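Geslow Releases Umeck Snack Storage Set and Revised Break Table Guide

SUSMONT – Geslow, a supplier of storage goods for offices, schools and small workplaces, has released the Umeck set, a group of rigid plastic containers for individually wrapped snacks kept on shared tables. The set ships together with a revised edition of the company's Break Table Guide, which covers sorting, date code reading, surface cleaning and stock rotation.

The Umeck set consists of five containers in graduated sizes, each a rounded rectangle with a stepped rim. The step carries the lid of the same container or the base of the next size down, so that the full set nests when empty. Lids are sold with the set and can be ordered separately. The smallest container is 110 millimeters long on the inside and is meant for candies and single crackers. The two largest accept long, narrow packets laid flat, without bending the crimped ends.

Crimp damage was the main subject of the design work. Most individually wrapped snacks are sealed at three places: a crimp at each end and a lengthwise seam along the back. When a packet is longer than the container it is stored in, it tends to be pushed in at an angle, and the load falls on one crimp. The packet may look sound and still admit air. Crackers and wafers soften first. Filled pastries and rice snacks follow, depending on the product.

"We kept getting the same complaint from office managers, that snacks were stale well inside the printed date," said Chinyere Garba, product lead for storage at Geslow. "When we asked how they were kept, the container was usually too short. People were folding the ends over to get the lid on."

Geslow tested the set over 21 days in its workroom in Susmont, using 384 wrapped packets of mixed types. Half were stored flat in a container of the correct length and half were stored at an angle in a shorter one. Packets were checked for open seams at the start and at the end of the period. The full test sheet is available to trade customers on request. The company makes no claim that the containers extend the shelf life of any food beyond the date set by its manufacturer.

The Break Table Guide has been expanded in three areas.

The first is date codes. Imported snacks are common on shared tables and their codes are not always written in the order that American readers expect. Many packets carry an eight-digit string in the order year, month, day, sometimes followed by a letter and further digits that identify a line, a shift or a time. The string may be a production date or an expiration date. Where it is a production date, the shelf life is normally stated elsewhere on the packet or on the outer bag, in the language of the country of sale. The guide recommends that the panel of the outer bag be cut out and kept in the container until the last packet is gone. Codes printed over a seam can be distorted by the heat of sealing, and a second packet from the same bag should be checked if the first cannot be read.

The second is the table itself. Glossy tops show fingerprints and crumbs sooner than matte ones, but are easier to wipe down. The guide gives a routine of a dry pass with a soft cloth, a damp pass with mild dish soap, and a final dry pass. Containers should be lifted for all three. Crumbs trapped under a base are a frequent cause of fine scratches on gloss finishes. On tables with curved edges, containers should stand with the whole base on the flat part of the top.

The third is rotation. New packets go under old ones in deep containers and behind old ones in shallow ones. Different products should not share a container unless every packet carries its own ingredient list, as outer bags are often thrown away with the only allergen statement on them. Opened packets are not returned to the container. Loose packets found on the table at the end of the day are checked for open seams before they are put back.

Umeck containers are molded in yellow, white and gray. The material is rated for the top rack of a dishwasher. Lids should be washed by hand, as repeated heat can loosen the fit at the step. The containers are not intended for microwave use or for the storage of unwrapped wet food.

The set will be sold through Okeke, which handles Geslow's distribution to schools and offices, and directly from the Geslow warehouse in Susmont. Orders placed through Okeke before the end of December will include a printed copy of the guide. Schools that already hold the earlier edition may request the new pages alone – the hole spacing has not changed. Single replacement containers will be available from the warehouse counter.

About Geslow

Geslow supplies bins, trays, labels and table organizers to workplaces and schools. The company is based in Susmont. Questions from the press and requests for samples should be addressed to Chinyere Garba at the Susmont office.
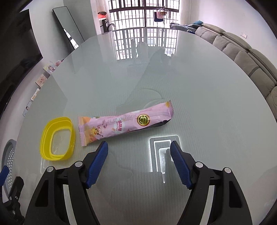
Should wrapped snacks be taken out of their outer bag before they go into a container?

Individually sealed packets can be taken out as long as the ingredient and date panel from the outer bag is kept with them. Snacks that have no seal of their own should stay in the bag, with the top closed.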